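tanner_g
We're up to 600 demos on the cabinet set and I'm still arguing with myself about the snack bag. Do you keep the grabs at the very end of it?
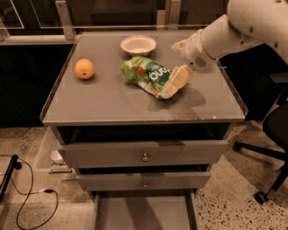
Gripper at the pale end of the bag

natnael_a
Keep them. Crumpled bags are what it needs, and I'd take 12 awkward ones over another pile of oranges.

brittanyb
Disagree - mine got fixated on corners. I'd want more layouts first, drawers included.

tanner_g
Fair, we do have this layout too.
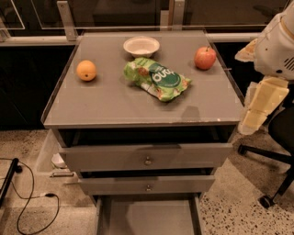 Apple at the back right, drawers partly open

brittanyb
Better! More of those please.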